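Home | Diary | Allotment | Recipes | Older entries | Contact

March
Posted by Isabelle Hawthorne, 6.40 am

Up before the alarm again. Rain on the skylight, then no rain, then rain. Have to be out of the door by half past seven so this will be quick and probably full of mistakes.

Leeks. Still thinking about the leeks. Sowed the first lot last night on the kitchen worktop after supper, compost everywhere, Zeyu very patient about the grit in the butter. The packet says they want warmth to start and then hardly any, and last year I got it backwards and had 17 threads that fell over and lay there like hair in a plughole. So this time they go on the landing until they show and then straight out to the cold frame, no mollycoddling. We'll see.

Letter from the Flultholm plots came at last. Rent up to 30 for the half plot, which I'd been dreading for weeks and is fine really, I'd have paid more. The other thing in the letter is worse. They want the water butts moved off the shared path by the end of the month. All of them. Mine took two people and a lot of swearing to get where it is, and it's full. Can't empty it until I've got something to empty it on to, and there's nothing in the ground but garlic and a row of chard that looks as if it's been sat on. Rang Zeyu at lunch about it. He said bucket by bucket on to the raspberries, which is sensible and also twenty trips, thank you.

Walked down there after work all the same, to look. Last of the light. Garlic good – thick green tops, no rust yet. Somebody has had the lid off my compost heap and put it back the wrong way round. Fox, or the man from the far end who thinks everbody's heap is his heap. Two parsnips left and I dug them both, one the size of my forearm and one forked into a pair of trousers. Soup.

Then the great potato question. I'd more or less settled on Carvalho for the earlies, mostly on the strength of one supper at my sister's where they were so good we ate them cold out of the pan at midnight. Waxy, yellow, a bit nutty. Indbridge for the main crop as usual, dull but they keep. Should have started chitting a fortnight ago. Egg boxes are all in the shed under the netting and the netting has a wasps' nest in it, an old one I think, hope.

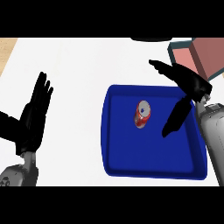 Don't bother with chitting the main crop, Zeyu Yu wrote under last week's entry, it makes no odds after April and you only knock the shoots off getting them in the ground. Earlies yes, main crop no, and his dad never chitted anything in his life and fed five of them off it. He could have told me this across the table but apparently it had to be in the comments. I've half a mind to do two rows of each and make him dig them up. Then again he may be right, I did lose a lot of shoots last year, they came off in my gloves.

Asked at the counter in Brundier about seed potatoes while I was in for string. None till next week, the girl said, and then it would be first come. So that's my Carvalhos possibly gone before they've arrived. Put my name down. Order number 2338, written on the back of my hand and now on the pillowcase too.

Other things. Must ring the dentist. Must ring Mum, she's had the boiler people in and will want to go through it. Jumper still damp on the airer, wearing the brown one again. Soup came out well, parsnip and an old apple and too much pepper, and there's 4 tubs of it in the freezer now with no labels on, which I'll regret. They look exactly like the stewed rhubarb.

Dreamt about the water butt. It had wheels.

Twenty past seven now. No sign of leeks, obviously, it's been one night, I did look though. Torch and everything. Radishes next if it dries up, just a short row by the garlic, and I want to try the beetroot under fleece a bit early and see if it sulks. Bus. Where is my other boot

Found it. Gone.

Print this entry | E-mail this to a friend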